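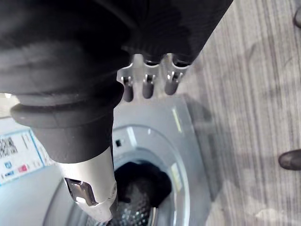

Gripper at the drum opening, dark clothes inside. Grirnton test bay.

Programs > Home Chores > Grirnton > Progress reports

Last updated: August

To: Gatberg program office
From: Fulgencio Robles
Re: Grirnton laundry work, where we are

Short version first, I know you have a stack of these to get through. Bravo can get clothes out of a front loader and into a basket most of the time. It can't do a wash day. Putting clothes in is behind, sorting hasn't started, folding is where it was last report. Money is fine, time isn't.

Unloading

We ran 17 full unloads for the record this period. Full meaning door shut at the start, clothes in the drum, empty basket next to the machine, and nobody touches anything until the operator calls it. 14 ended with the drum empty and the clothes in the basket. The other 3 were stopped by hand. I'm not counting warm-ups or the runs we did for the visitors from Plistlow, those were half scripted and it wouldn't be fair to put them in the total.

The stopped ones. One was a sleeve caught in the door seal, Bravo kept pulling, operator hit stop before the seal tore. One was a dark shirt at the back of the drum that the software decided was not there. Reported finished, walked its hand away, shirt still in the drum. The last one was plain dumb, gripper closed on the lip of the drum and held on to it. No damage but it took a while to talk it into letting go.

Dark clothes in a dark drum is still the main problem. Any person does this by feel. You put your arm in and sweep. Bravo looks first, then reaches, and if it can't see the edge of the cloth against the drum it tends to reach short. We've moved to a sweep at the end of every run, fingertip along the bottom of the drum and up the sides, and that is what got the numbers up. It's slow. It also looks pretty odd to anyone walking in. But it finds socks.

Time

Best clean unload, door to last item, was 17 minutes. Yes. For a small load. I timed myself on the same load and I was done before I'd thought to start the timer properly, so no comparision figure, draw your own. Most of Bravo's time goes to standing still deciding. Arm motion is a small piece of it. So a faster arm would buy us very little and I'd ask that we drop the faster-arm line from next period's budget and move it to compute and to operator hours.

Door

Opening the door: good. Better than I expected when we wrote the proposal. It finds the edge, hooks it, swings it wide, lets go. Trouble only when Bravo is parked too close and the door has nowhere to go, then it backs up in little steps, which works but eats time. We now have it stand off farther to begin with.

Closing the door: ok, not great. Needs a firm push at the end to get the latch to click and Bravo is shy about pushing. We raised the force limit a little. I don't want to raise it again without the safety review, which is on your side, please see asks at the bottom.

Loading

Behind. Loading looks like unloading backwards and it isn't. When you pull a shirt out it doesn't matter how it comes. When you push one in it wants to come back out with your hand. Cloth sticks to the gripper pads, hangs over the rim, then you shut the door on it. We've got single items going in fine. Whole basket, no. Next thing to try is bunching, gather it into a ball against the basket wall before lifting. Early tries at this look promising, too early to put a number on.

Basket and chair

We changed the layout. Basket used to be on the floor, the way most people do it. Bravo had to bend a lot, and bending with an arm out front is where its balance is worst. So the basket went up on a chair next to the washer and the trouble mostly went away. I want to be straight with Gatberg that this is a cheat in a small way. Real homes will have the basket wherever it lands. But plenty of people with bad backs put the basket on a chair too, so I don't feel too terrible. Floor basket stays on the list, later.

A plain plastic basket with holes in the sides has been good to us. Gives the fingers something to catch on. The soft folding kind was a mess and we gave up on it early.

Current setup, teal and black clothes in the basket, door open, Bravo's own hands at the bottom of the view:

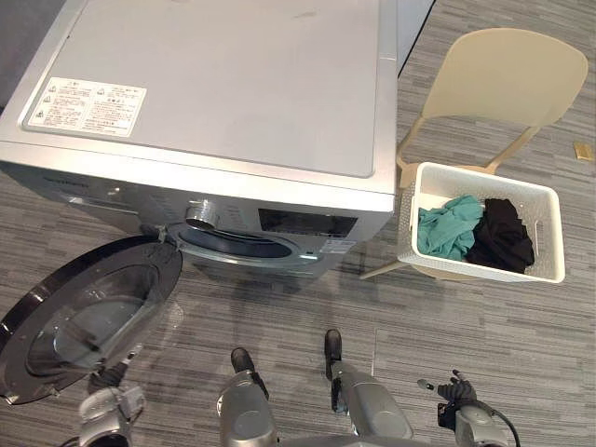

Iker Villalobos read the draft up to this point and wrote back that I'm being too kind to the machine. His view, which I said I'd put in: a chore is only done if the person can leave the room, and by that test we have zero chores done, because there has been an operator with a thumb on the stop button for every run we've ever counted. He'd like the headline number changed to runs where the operator could have gone to get a coffee and come back to nothing broken and nothing missed. He also thinks a success with a 17 minute clock on it shouldn't be called a success in anything that goes to a funder.

I go back and forth. He's right on the first part, and the sleeve run shows it, that would have been a torn seal and a repair bill if the room was empty. On the second part I don't agree. If somebody can't bend or can't grip, slow is fine. They aren't racing it. What they care about is whether the wash got out of the machine before it went sour. Anyway we agreed to report both from now on. The coffee number starts next period, we'd have to guess at it for the old runs and I'd rather not.

What we told you we'd have by now, and what we have

Open and close door: have it, closing needs work as above.

Unload small load: have it, with operator standing by.

Load small load: don't have it.

Press start, pick a cycle: partly. Bravo can turn a round knob. It can't reliably read what it turned it to. We've been setting the cycle ourselves and letting it do nothing there. Should be marked late.

Sort lights and darks: not started. I'd like to drop it altogether. Lots of people don't sort either.

Fold: no change. A towel, on a good day, on a flat table. Shirts no.

Carry basket to another room: tried, stopped trying. Can't see its feet over the basket. Needs a proper rethink, I wouldn't promise it this year.

On the bigger question

You asked in your last note if machines can do this stuff yet, household chores, and wanted a yes or a no for the board. It's a no for the chore and a yes for pieces of the chore. The pieces are getting joined up slower than any of us wrote down in the proposal. A person doing laundry is also noticing that there's a pen in a pocket, that one sock is still soaked, that the machine is making the noise again. Bravo does none of that. It moves cloth from A to B. Even so, A to B was most of what the people in the Plistlow interviews said they wanted help with, bending and reaching in, so I wouldn't let the board think it's worth nothing.

What I would push back on is the plan to add the shop-floor picking task in the same period. Same gripper, sure. Everything else different. We're a small team, and splitting it means both go slow. If the partner is set on it then please let it have its own operator.

Problems besides the robot

Gripper pads wear out quicker than we ordered for. Pulling wet cotton does it. More on order.

Lost most of a week to a power issue in the bay, fixed by the landlord in the end. Runs in the log from before that are fine to use.

The log format changed partway thru the period. Iker is converting the old ones. Until he's done please don't pull figures from the shared folder, use the ones in here.

Asks

Safety review of the door-closing force. We've been waiting and it blocks loading, you can't finish a load if you can't shut the door.

Ok to move the arm money to compute and operator hours.

A second washer, any brand, used is fine, top loader if possible. Everything we know we know about one machine, and I don't like that.

A yes or no on dropping sorting.

Next report will have the coffee number in it and, if bunching works, a first count for loading a whole basket. Call me before 4 if you need anything changed before the board packet goes out, after that I'm in the bay and won't hear the phone.

Fulgencio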